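Podgate Makers Forum > Automation > Build logs

Wrist camera on a two-finger gripper: mount position and finger wear

kotix_said
Posted May 21, 2019

Continuing from the arm rebuild thread. The arm is now bolted down at the Wovatthorpe shed and homing properly. The wrist camera is on a printed bracket under the tool flange, looking forward between the fingers. The controller is a Kotix board with the stock firmware.

Two questions.

1. The fingertips occupy both bottom corners of the view when the gripper is open. Should I move the camera back, tilt it up, or leave it?

2. The upper edge of the left finger is fraying. The right one has held up better. Both have the same black sleeve over a printed core. The log says 1,676 close cycles since I fitted them.

Target objects are tubs, basins and small boxes. No fine parts yet.

Said Benmoussa

torque_wrench_al
Leave the camera where it is. You want the tips in view. If you can see both fingers you can check the opening from the picture and you don't have to trust the encoder. I ran mine tilted up for a while and lost the last few centimetres of every approach.

shaimaa_k
Disagree in part. Tips in view, yes, but they don't need that much of it. If the lens is wide enough you can move the bracket back 30 mm and still see them. You get more of the table in front of the object, and that helps when the object is a basin wider than the gripper opens. You'll be grabbing those by the rim, so you need to see the near side of it.

What is your opening at full travel?

Shaimaa Kabbaj

kotix_said
Not enough to span a basin, so rim grasp it is. I come down with one finger inside and one outside. It works on thin rims. A thick rolled rim stalls the motor before the current limit trips, and then the firmware reports a successful grasp. Annoying.

torque_wrench_al
That is a threshold problem. The stock firmware decides on position only. Set the grasp check to use current and position together and it will stop lying to you. On my board the parameter is on the second page of the gripper menu.

elsherbiny_fan
Is this the El Sherbiny gripper design or your own? The original has the motor offset to the left, and the left finger always gets to the object first. That would explain the wear on one side. Mine went the same way.

kotix_said
El Sherbiny linkage, my own fingers. Hadn't connected the offset with the wear. I'll put a dial gauge on it.

shaimaa_k
Check the table as well. If you are skimming the carpet at the start of each grasp, the sleeve will catch on the ribs. Raise the approach by 2 mm and see whether the fraying slows down. I would do that before redesigning anything.

torque_wrench_al
Carpet on a robot table is a mistake in any case. Bare board, painted matte grey. Flat, wipes clean, and your height reference doesn't compress.

shaimaa_k
Bare board is loud and everything slides on it. Empty tubs are light, and a small touch from one finger will push them away before the other closes. I'd keep the carpet and calibrate the height against a steel plate laid on top.

torque_wrench_al
Rubber mat, then. You get the grip without the pile. I've done more than 3,000 cycles on the same pair of fingers over a mat.

elsherbiny_fan
Different sleeve material, though. You can't compare cycle counts across those.

kotix_said
Gauge result: the left finger leads by a visible margin on every close. I'll shim the linkage. Approach height is raised as suggested. The carpet stays until the new sleeves have had a fair run, otherwise I won't know which change did what. Camera stays put for the same reason.

Wrist view with the gripper open, current bracket position:

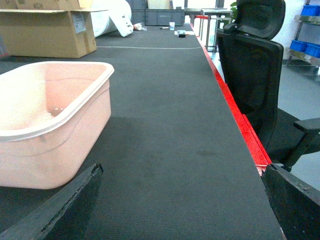 Wrist camera, fingers apart, pink basin to the left. Fraying is on the upper edge of the left finger.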